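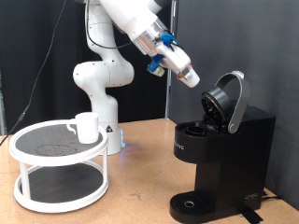 Single-serve machine, lid up, with the mug on the top tier of the white lazy susan.

Home Kitchens Small Spaces Interviews Shop Talk About Contact

Coffee for people who are late

Florencia Ocampo has 70 minutes for me, then it's 53 minutes, then her phone goes and we settle on "till the next person needs something." She sets up drink corners for a living. Offices mostly, a couple of dentists, one funeral home. Before that she ran the break room at Vumport, a freight office with 95 people and, when she got there, one drip pot.

"One pot," she says. "Somebody always left an inch in it so they wouldn't have to make the next one. An inch! Cooked down to tar by ten."

So she's a pod person now. Single-serve, one cup, walk away. She knows what coffee people think of that and she doesn't much care.

"I drink good coffee on Sunday. I have a grinder, I have the kettle with the long neck, all of it. Tuesday morning at work is a different thing. You want it hot and you want it now and you don't want to wash anything."

We talk about lids. She has a lot to say about lids. The black machine with the boxy body and the big curved handle is a type she likes, because the lid flips right up and you can see down into where the pod goes. No guessing whether the last person left theirs in.

"They always leave theirs in. So I tell people, open it, leave it open. Closed lid, old pod, warm, all weekend? You can smell that Monday from the elevator."

Does anyone listen?

"At Skandurel they did. I put up a card. Four words. PLEASE LEAVE LID UP. Before that there was a whole laminated page and not one person had read it, me included."

Skandurel was her first paying job on her own, a flooring company, small kitchen, hardly any counter. That's where the lazy susan came in. White, two tiers, dark gray mats on both levels. She'd bought one for her spices at home and it never made it to the spices.

"Counter space goes out sideways and you run out. So go up. Cups on top, pods and sugar underneath, and it turns, so the person standing at the machine isn't reaching across the person getting milk. Reaching is how you get spills. Reaching is how you get arguments to."

The mats matter more than you'd think, she says. A mug set down on bare plastic slides when somebody spins the thing. On a textured mat it mostly stays put. Mostly. She has seen a grown man spin one hard enough to launch a sugar bowl – he was in sales – and there is no mat for that.

I ask about mugs. White ceramic, always?

"Always at work. Plain white. If one breaks you buy one, it matches, nobody cries. The minute you let in the funny mugs you have ownership. You have somebody going desk to desk." At Flekolik, a software place, she was asked to find shelf room for around 100 personal mugs. She boxed them, left the box by the door with a note, and most of it went home by the end of September. "Some people were mad. They had a place to put their cup down, though, which they hadn't before."

Handle direction? I'm half joking. She isn't.

"All the same way. I don't care which. Left, right, pick one. You grab without looking. It's seven in the morning, you're not looking."

Her phone again. She's back. Where were we. Cleaning.

Short version: drip tray out every night, rinse, stand it up on its edge to dry. The ribbed ones hold more than they look like they do and the ribs get a brown line between them that needs a brush, an old toothbrush is fine. Water gets changed, not topped up. Wipe under the lid where the pod sits, grounds collect there. Descale when the machine starts sounding tired. She does an impression of a tired machine, which I can't type.

"People think it's the machine that's bad. They go buy another machine. Same water, same tray, same everything, three months later they call me."

What about tea drinkers?

"Run a cup with no pod first and dump it. Otherwise your tea taste like hazelnut. Everything tastes like hazelnut, that flavor is a curse."

The one thing she won't do is the big fancy bean machine, the kind with a screen. Sin, a restaurant group with a back office over one of its bars, wanted one and she talked them out of it. Two single-serves and a turntable instead. They still have them, she was there last week and checked the trays. Clean.

And at home, the spices?

"In a drawer. Lying down. It's terrible, I can't find the cumin." Phone. "I have to take this one, it's a dentist."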